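15 de abril de 2026

Hoy por fin he hecho el salto de potro entero sin que Stela me pusiera la mano en la espalda. ¡Entero! Llevo desde diciembre peleándome con la segunda fase, con ese momento en que las manos ya han empujado y el cuerpo decide por su cuenta si quiere girar o caerse de lado, y esta tarde ha girado. He clavado los pies bastante mal, con un paso enorme hacia la izquierda, pero me da igual.

Stela Hodoroagă no es de aplaudir. Ha dicho «otra vez» y ya está. La segunda me ha salido peor, claro, y la tercera ni te cuento (he acabado sentada en la colchoneta, riéndome sola). Aun así volvía en el autobús con una cara de tonta que no se me quitaba.

Yi-chun ha estado toda la tarde en la barra de equilibrio, con esa paciencia suya que me da envidia. Me ha contado que se ha apuntado al trofeo Gallholm, categoría de adultas, y que yo debería hacer lo mismo. Le he dicho que ni loca. Luego he mirado las bases en el móvil mientras me quitaba las muñequeras - solo por mirar - y resulta que se puede competir en un solo aparato. O sea que ya no tengo excusa.

Lo malo es el viaje: 265 kilómetros y habría que dormir allí. Yi-chun dice que su coche aguanta, yo no lo tengo tan claro.

De cuerpo, regular. La muñeca derecha protesta cuando apoyo y tengo un moratón en la espinilla que va cambiando de color. Esta noche hielo y a la cama pronto.

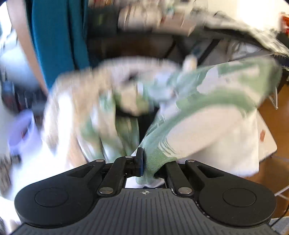 ## Para mañana

- Llamar al club Trarkis y preguntar hasta cuándo se puede una inscribir.
- Comprar esparadrapo, que el último trozo se lo he dado a Yi-chun.
- Carrera: contar los pasos en voz baja y no mirar el trampolín. Stela me lo repite siempre y yo sigo mirándolo.
- Diez minutos de hombros antes de desayunar, aunque me muera de sueño.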